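Section 4: Unpacking, Sorting and Laying Out Your Parts

Prikex Modular Shelving and Drawer System, Owner's Guide
Revised 2020-03-25

Read this section before you open the second carton. If you have already opened the second carton, read it anyway, and try not to walk anywhere.

4.1 Before you start

You will need:

A clear floor or table at least as wide as the finished unit
The hex key from bag A (it is the only tool in bag A, and it is taped to the inside of the flap)
A Phillips screwdriver of your own
A rubber mallet, or a hammer and a folded dish towel
A second person for steps 11 and 12

The second person need not be skilled. They need to be able to hold a panel upright for a while without asking when lunch is.

Set aside an afternoon. The carton says "Assembles in minutes," and in a narrow sense this is correct, as an afternoon is made of minutes. The people who design the carton and the people who write this guide work on different floors.

4.2 Opening the cartons

1. Lay both cartons flat with the printed side up.

2. Cut the tape along the seam with the blade set shallow. The side panels sit directly under the cardboard, and a long scratch down the front of a white side panel can't be filled, painted or returned.

3. Lift out the two foam end caps and keep them. They come back in step 9.

4. Slide the panels out. Do not tip the carton up and shake it.

5. Take out the drawer tubs, which are nested inside each other. If they stick, twist gently. Running warm water over the outer tub helps. Prying with the screwdriver helps too, but only once per tub.

6. Find the parts bags. Bags A through D are in carton 1. Bag E is stapled to the back of the warranty leaflet.

CAUTION: Bags contain small parts. Keep them away from children under three and from any dog with a record.

4.3 Checking the parts

7. Compare what you have with the parts list on the inside back cover. The parts you are most likely to think are missing are the shelf pins, which are in bag E (see step 6, which you skipped).

8. If something really is missing, write down the part code and contact the Bilport service desk. Give them the code. "The little silver one" describes eleven different parts, and they will read you all of them.

Note: The model number is 3706. It is printed on the label under the base panel, where you will be unable to see it once the unit is standing. Write it in the box on the front of this guide now. Owners who skip this note tend to meet us again in section 9, lying on the floor with a flashlight.

4.4 Laying out

9. Place the foam end caps on the floor, far enough apart to support a side panel at both ends. Lay the left side panel across them, grooves up.

The left panel is the one with the groove stopping short of the front edge. The right panel is also the one with the groove stopping short of the front edge. To tell them apart, look for the letter L or R stamped into the bottom edge. If you find no letter, you are looking at the top edge.

10. Sort the hardware into separate containers before you start fastening. Saucers will do, or the lid of an egg carton. The long screws and the very slightly less long screws must not share a saucer. The longer ones will come out through the face of the panel if used in the wrong hole, and they do it quietly.

Open plastic tubs work well for the bulkier pieces such as brackets, runners and corner blocks. Pick ones you can see through a little, so you don't have to lift each one down to learn what is in it. Shallow is better than deep. In a deep tub the part you want goes to the bottom, and you end up pouring the whole lot out on the floor, which was the arrangement you had before you bought tubs.
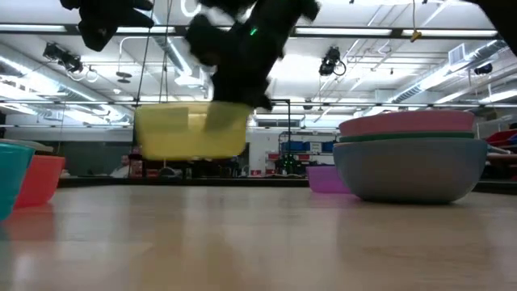

Fig. 4-2. Shallow open tub, semi-transparent yellow, held by the top rim.

Any color will do. The system ships with tubs in whatever color your retailer ordered, and color has no bearing on which rail a tub fits. We mention it because the service desk is asked often, sometimes with feeling.

If you are adding to an older Mestora unit, its tubs will fit the Prikex rails but sit lower at the front. This is normal. The reverse (Prikex tubs on Mestora rails) will also seem to fit, up to the moment you put anything in them.

11. With your second person holding the right side panel upright, stand the left side panel opposite, grooves facing in. Do not fasten anything yet. Check that the back edges line up. The back edge is the one with the narrow slot for the rear sheet.

12. Slide the base panel into the lowest grooves from the front. It should go in with firm hand pressure. If it needs the mallet, it is upside down. If it drops in with no resistance at all, you have the top panel, and the base panel is under whatever you are kneeling on.

13. Fit 4 cam bolts through the sides into the base, finger tight only. Leave the final tightening for section 5. Everyone wants to tighten them now. A fully tightened base will pull the sides out of square by just enough that you won't notice until the last drawer, when you will notice a great deal.

CAUTION: Do not stand on the base panel, even briefly, even to reach the light.

4.5 Choosing where the unit will live

Do this before section 5. The assembled unit is heavy, and moving it by dragging will loosen the cam bolts and mark most floors.

Leave 2 inches behind the unit if there is a baseboard heater or outlet on that wall. Leave 700 millimeters clear in front so that the drawers open fully. Yes, one of those is in inches. The clearances come from two departments, and a request to settle on one system was submitted last November.

Keep the unit out of strong direct sun. Plastic tubs left in a south-facing window can go brittle over time, and the rims are the first to crack. Lift a full tub with both hands, under the rim on opposite sides. Do not carry one by a single corner.

The wall strap in bag D is not optional. It is a dull-looking strap and it goes on last, when you are tired, so it is the part we most often find still sealed in its bag years later. Fit it. Choose the wall anchor that suits your wall. The one supplied is for solid wood studs.

4.6 Common problems at this stage

The side panels rock. Your floor isn't level. Turn the adjusting feet a quarter turn at a time, starting at the back. Folded beer mats are outside the scope of the warranty.

One cam bolt spins and won't grip. Back it out, turn the cam so that its arrow points to the edge of the panel, and try again.

There are two shelf pins left over. These are spares. Put them in the smallest tub and label it.

There are nine shelf pins left over. Please return to step 7.

The instructions show a Nishimura bracket and you have a plain one. Both are supplied, depending on the production batch. They are used the same way. The diagram will be updated when the diagram budget is.

Suggestions for this guide can be sent to Said Metwally, Documentation, care of the address on the back cover. Photographs of finished units are welcome. Photographs of unfinished units should go to the service desk.

Continue to Section 5: Fastening the Frame and Fitting the Rear Sheet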